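Progress note, April - Plultix bench arm build
For: Swanepoel small projects fund
From: the Cleltton workshop group

Short one this time, sorry, the fuller write up comes with the accounts.

Where we are. Sim side is in decent shape. Real bench is behind. The arm mount is drilled and bolted down but the cable run under the bench is still a mess and we havent powered the gripper for more than a few minutes at a go. Waiting on a replacement supply from Brisard, first one arrived with the wrong plug.

Money. 1000 granted, 200 still unspent. Most of what went was the gripper and the steel plate for the mount. No more big purchases planned. Might need a bit for guarding round the bench as the other workshop users walk behind it - will ask first.

Sim work. The idea in the application was to practise pick up tasks in simulation before letting the real thing near the bench. Doing that now. Pen pick up is the first task, then a screwdriver, then small offcuts if there's time.

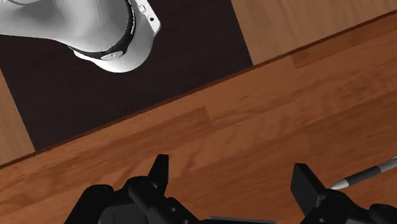
Grasp set up is the bit taking the hours. The wrist view looks straight past the two fingers onto the tabletop, so we can judge the gap without a second view. Starting poses are the trouble. With the pen lying outside the right finger, tip nearly touching it, closing the gripper does nothing useful - the arm has to lift, shift across and come down again with the pen in the gap. Our first script only ever moved forward and closed. Rewritten since, now lifts first. Slower but fewer knocks.

Results so far. 102 runs on the new script, 22 failed. Nearly all the fails were the pen rolling when a finger clipped it. We think the friction setting on the pen is too low, the real one doesnt roll like that on our bench. Going to measure it properly with a tilted board and put the number in.

Other things
- wood grain on the sim table was confusing the edge finder, long dark lines read as pens. Threshold changed, better, not fixed
- emergency stop wired and tested on the real bench
- log files now go to the shared drive, was all on one laptop before
- risk assesment redone, copy in the workshop folder

Next. Friction test, finish the cable run, fit the new supply when it comes. Then same pen task on the real arm at low speed, evenings only, after 7pm when the workshop is quieter. If the supply is late again the real arm test slips into May and we'll carry on with the screwdriver in sim.

One question for you - can the unspent part be carried over past the end date if the guarding quote is late? Need to know before we order.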